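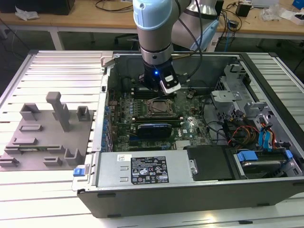 Figure 4. Gripper over the open case, fixture plate to the left.

4. Teaching a task by hand

This section covers recording demonstrations on the Stisia bench cell for computer case work (memory, cards, cables). Read section 3 first if the arm has not been zeroed since it was moved.

A word before the steps. The Ultik sales sheet says a new task can be taught "in an afternoon." We have run this cell at the Geerts shop since November and have yet to see that afternoon. Plan on two days for one part in one case model. If you get there sooner, check your test runs again before you tell your manager.

4.1 Before you start

1. Shut down the computer, pull its power cord and wait. Then press its power button once to drain what is left.

2. Lay the case on its side on the slatted table with the side panel off and the board facing up. Push it against the stops. Mark two corners with tape. The stops alone allow more play than the drawing says.

3. Set the fixture plate beside the case and load the parts you will use. The thin parts stand on edge in the slotted blocks. Press each one down until it stops. A strip that leans will be learned as a strip that leans.

4. Tuck loose power wires and drive cables away from the part of the board you will work on. Do this the same way each time, or else vary it on purpose (see 4.4). Drifting from one to the other halfway through a set is the worst choice.

5. Clip on your wrist strap.

CAUTION: Check the arm cable before every session. It has to have slack through the full reach, including wrist turns. The software does not know where the cable is, whatever the start-up screen says about "full body awareness."

4.2 Hand guiding

Use hand guiding for the big moves: plate to case, case to plate, approach from above.

1. Press Teach on the pendant. The arm goes limp slowly. Hold the wrist while it does.

2. Guide the arm from the wrist, with your hands off the gripper fingers and off the camera. A bumped camera means a new calibration, even if it looks straight.

3. Come down to the board as near to vertical as you can. The edges of the drive cage and the power supply are easy to catch on the way in.

4. Stop a finger's width above the target and press Mark.

5. Back out the way you came. Press Save.

NOTE: Hands get in the camera's view during hand guiding. The Stotusov software is supposed to mask them out. In our trials it masked hands well and sleeves badly. Roll your sleeves up.

4.3 Remote control

Use the leader handle for the last bit, where the part meets the slot.

1. Hold the handle in the same pose as the arm before you press Link. If the two do not match, the arm will move to catch up.

2. Set speed to Low. High is there for demos.

3. Watch the part, then the screen. The picture on the screen lags a little behind the arm.

4. Line up the part with its slot and press straight down. There is no force feel in the handle. The force bar on the pendant is all you get, and it is slow.

5. Open the gripper, lift, press Save.

WARNING: Do not press a memory stick home by remote control until you have tried it on a scrap board. The force limit trips late. We cracked two boards with the limit set where the book told us to set it.

4.4 How many demonstrations

The vendor's guide asks for 2,000 per task. Our first set had 3,668 saved runs. After Sem Van Wijk went through them and threw out the ones with bad grips, wrong starts and missing video, 1,757 were left. The smaller set trained a better policy than the full one did. We have not tested whether a still smaller one would do as well, and we would not be surprised.

Delete a bad run right away, while you remember why it was bad. Keep a run where you missed and then recovered cleanly, but tag it Recovery.

Move the case a little and swap the order of parts on the plate every so often. A policy that has seen one layout works in one layout.

4.5 Checking what it learned

1. Load the new policy and set speed to Low.

2. Keep one hand on the stop button.

3. Do ten runs from starts you did not record. Write down every result, including the ones you helped.

4. Ignore the confidence score. It stayed high through most of our failures.

If the arm stalls above the slot, go to 4.6. If it goes down in the wrong place, check the tape marks before you record anything new.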